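Print this page | E-mail this page

Temance hand kit for two-arm setups - anyone running it?

benchrat_ohio
Looking at the Temance hand kit to replace the parallel grippers on our two-arm rig. The rep quoted 13 weeks on delivery, which seems long. They also want us to sign up for the Lirnow support plan at the same time. Has anybody used the hands for mixed packing work? Our items are small retail stuff, bags, boxes, anything a person would pull off a shelf and drop in a carton. I care about three things: do the thumbs hold up, how bad is the calibration, and can I skip the plan.

kv_torque
We have had a pair since March. Thumbs are fine. Calibration takes most of a morning the first time and then maybe half an hour after you swap a hand. The app that walks you through it is slow and it logs you out if you leave the page. Write your offsets down on paper before you hit save.

You can skip the plan. They will tell you that you can't. Ask for the hardware-only quote and wait.

dullknife
Disagree on the thumbs. We went through two on the left side. Both times the tendon went slack after nearly 300 hours of use. They replaced the first one free and charged for the second. The base joint has play in it from day one if you get an early unit. Check the sticker under the cover. If the revision letter is A, send it back.

kv_torque
Ours are revision C so that could be the difference. What were you lifting?

dullknife
Bottles of cleaner, mostly. Under the rated load. I have the weights in a spreadsheet and I sent it to them.

benchrat_ohio
What about soft packaging? That's where our grippers fail now. They either crush the bag or it slides out.

parcelnerd
I can speak to that one. We did a trial of the hands on loan through Naciri, who resell them here. We kept a log of every pick, with the item, the result and a note if somebody had to step in. The setup was one table, both arms, and a pile of things that don't look alike. I'll put in one from the bag and carton runs. 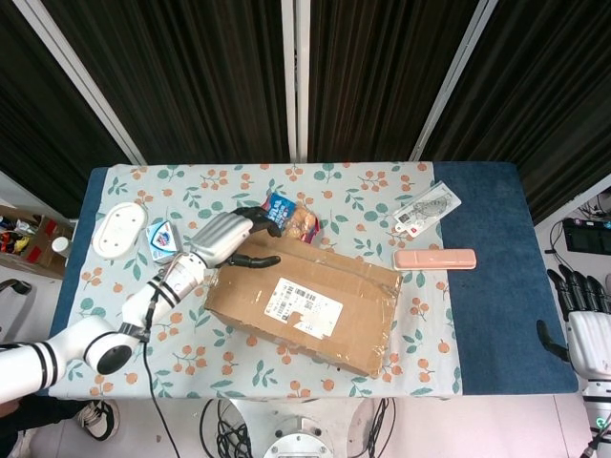 Bags were the reason we asked for the loan, and I would call the result decent. The trick was getting the fingers to close from above with a light grip and letting the thumb come in late. If the thumb comes in early it pushes the bag away. You can see the problem with how we laid things out: the snack bag is right up against the big carton, so the thumb ends up over the carton flap while the fingers are on the bag. Spread your items out more than that for the first week. Out of 100 bag picks with good spacing we logged 13 that needed a person. With items touching it was a lot worse and I stopped the run early, so I don't have a fair number for it.

Flat things were the weak spot. Anything like a carded keychain or a loose lid, the fingertips want to ride over it. We ended up teaching it to drag flat items to the table edge first and pinch them there. It works but it's slow.

benchrat_ohio
That's useful, thanks. Did you run the cable on the outside of the arm like that the whole time?

parcelnerd
Yes. The loan kit came with the external harness. There's an internal routing option but you have to pull the wrist apart and Naciri didn't want us doing that on a loaner. Leave plenty of slack at the wrist and clip it wherever it won't cross the work. We snagged ours a few times on reaches across the table.

dullknife
The external harness is the thing I'd refuse to pay for. On ours the connector latch broke and then every fast move gave a comms fault. Get the internal routing from the start if you buy.

steelbadger
Different view here. I tested these against the Morkum three-finger and sent the Temance pair back. For cartons and small boxes the Morkum is faster, simpler and it costs 2,000 less per side. Five fingers look good in a demo. If most of what you move has flat sides you are paying for joints you won't use.

kv_torque
The Morkum can't do soft bags though. We tried it. It picks them up by one corner and they swing.

steelbadger
Depends on the pads. The stock pads are bad. We glued on a softer foam and it held chips and cookies fine.

parcelnerd
We had a Morkum in for a few days also. With stock pads I agree with kv. I never tried foam. One point in its favor is that it picked up small cardboard boxes without any teaching at all - soap box size, that kind of thing. The Temance hand needed its own grasp saved for each size.

benchrat_ohio
Our mix is probably 60/40 boxes to soft stuff. So now I'm less sure than when I started the thread.

steelbadger
Put one of each on. Nothing says both arms need the same hand.

kv_torque
The controller says so, at least the one Temance ships. You would need two controllers and something to keep them from running into each other. I wouldn't do that for a packing cell.

steelbadger
We do exactly that and it took a week to set up. Your call.

lowpressure
Coming at this from the support side. My shop had the Lirnow plan for a year. What you get is remote tuning, a phone number and a box of spare fingertips. The phone support was good. They picked up, and the person on the other end had used the hand. The remote tuning was someone running the same script that's in the app. We dropped the plan at renewal and bought fingertips separately. If you're a small crew with no controls person, take the first year. If you have someone who can read a fault log, don't bother.

dullknife
Did they cover tendons?

lowpressure
One set per hand per year, labor not included. You mail the hand in. Ours was gone for almost a month, so have a spare or keep the old grippers around.

benchrat_ohio
The month without a hand is the part that bothers me. Does anyone know if the tendon can be changed on site?

dullknife
Yes. I've done it twice on the bench. Take the back cover off, loosen the tensioner all the way, and pull the old line out with the new one tied to it. Don't let go of the spring. Temance says it voids the warranty. Mine was already over so I didn't care.

parcelnerd
Naciri told us their shop can do it in two days if you drive it over. I haven't tested that.

benchrat_ohio
OK. Plan is to ask Naciri for a loaner, insist on revision C, and run our own bags and boxes before I talk price. I'll skip the support plan on the first quote and see what they come back with. Will also ask steelbadger for the foam part number if you still have it.

steelbadger
I'll look for the wrapper. It was the medium density one. The soft one tears.

dullknife
When the loaner shows up, check the left thumb base for play before you mount it. Hold the palm and wiggle it side to side. If it clicks, take a video and send it to them that same day.

benchrat_ohio
Will do. Still waiting on a callback about the loaner.

Print this page | E-mail this page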